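Workshop notebook | Packing bench

February 28, 2026

Bench day. Theme of today is packing small items into the carrier bags, the thin ones with handles. I write it down now because last time I waited and then I forgot half of it.

We took out one white board for the table. The board is good because things slide on it a little, but the clear film is hard to see against white. Sabina Michalík asked in November if we can have a colored board. I still think it is a fair question and I still have no answer. Dirk Hendriks wants to keep white so that old and new notes can be compared.

Goods wait in the pink basket on the left, bag goes to the right. This order I kept for the whole session.

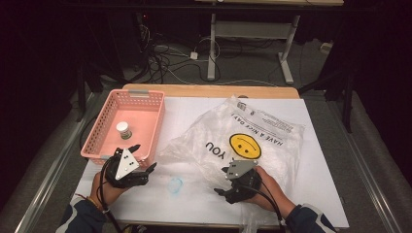
Basket at left with the small white bottle, smiley bag laid out flat.

The bags come from the Farnmont box, which had 200 in it when it was new. They cling to themselves. If the bag is pressed flat for a long time in the box, the two layers at the mouth stay together and I must rub them before they open. Ashwin Pai puts a crumple in the bag first and then smooths it. I tried his way and I like it, only the bag looks less nice afterwards.

Small observation about the print: when "HAVE A Nice DAY" is turned away from me, I lose time to find which end is the mouth. Handles are the better sign. I should look for handles first and ignore the face.

The blue stain on the board is still there. Alcohol wipe did nothing, dish soap made it maybe a little paler. It does not disturb the work so I leave it.
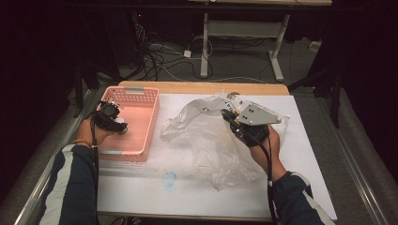
Should the bottle go into the bag before or after the flat items?
Put the bottle in first and standing up, then slide the flat items along its side so they hold it in place.

About handles. The two straps must be separated before anything goes in, otherwise the mouth closes again when the bag is lifted. I hold the strap near the fold and not at the top of the loop - at the top the film stretches and becomes white, and then it is weak. Rajeshwari noted the same thing on the Jukard bags, page 19 of her book. She also wrote that a stretched strap should not be used again, and I agree.

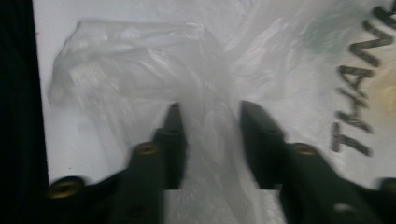
How do you store the bags so that the straps do not tangle?
Lay them flat with all handles to the same side, and put a sheet of paper between every small stack.

To do:
- ask Brahim Bensaid if the order 1091 from Krishnan is the thicker film
- wash the basket, there is dust in the small holes
- 2 more wipes packs for the shelf
- try the bag turned with handles toward me, same goods

I stopped after the last bag and put the rest back in the box with the mouth side up.

Recent entries
Jukard bags, first try
Opening the mouth with dry hands
Handorum shelf labels, second version
Which basket for which goods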